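演讲备注:机器能做家务和车间杂活了吗
主讲:布丽吉塔·奥尔(Brigitta Auer),Kinance 自动化研究室
场次:Skostesby 技术论坛,2018年9月22日,星期六

第1页 开场
向主办方及各位来宾致意。说明本次报告的范围:仅讨论非重复性的手工作业,焊接、码垛等成熟工艺不在其内。报告中的结论以本研究室与 Ullside 维修中心的合作项目为依据。

第2页 问题的提出
家务与维修车间的杂活有一个共同点:物件每次的位置和状态都不相同。叠衣服、收拾餐具、更换电脑内存,人做起来不费思索,对机器而言每一步都需要重新判断。此处停顿,请听众回想各自单位里仍由人工完成的工序。

第3页 台式机装配
本项目选定的任务是向主板安装处理器和内存条。处理器须按正确方向平放入插座,随后压下金属固定架;内存条须对准插槽,两端均匀受力。零件事先放在3D打印的托盘上,托盘为每种零件留有固定位置,以减轻视觉定位的负担。 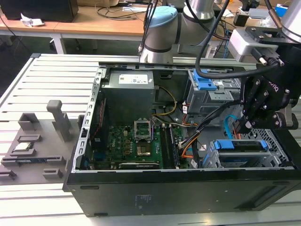
困难主要集中在接触的瞬间。视觉系统可以把零件送到插槽上方,但对准之后的下压依赖力的反馈。用力不足则内存条未到位,用力过大则可能损伤主板。机箱内的线缆也会妨碍手爪进出,而线缆的形状难以事先建模。

第4页 试验结果
项目期间共进行872次内存安装试验,使用2条机械臂。经过9周调试,多数失败仍发生在插入阶段。卡西米罗·特哈达(Casimiro Tejada)负责的小组已将失败记录分类整理,详见会议资料附录。如有听众问及处理器安装的成功率,答复为数据尚在复核,暂不公布。

第5页 家庭环境
车间至少可以规定托盘的位置,家庭则不能。Garg 试点住宅的观察表明,住户不愿为机器改变物品摆放习惯。因此,本研究室认为现阶段不宜向公众承诺通用家务机器人。

第6页 建议
企业可先从工位固定、零件种类有限的作业入手,由人员处理线缆和异常情况。采购前应要求供应商在本单位现场演示,并连续运行一个完整班次。

提问环节由特哈达先生共同作答。涉及设备价格的问题,请提问者会后与 Kinance 联络处洽询。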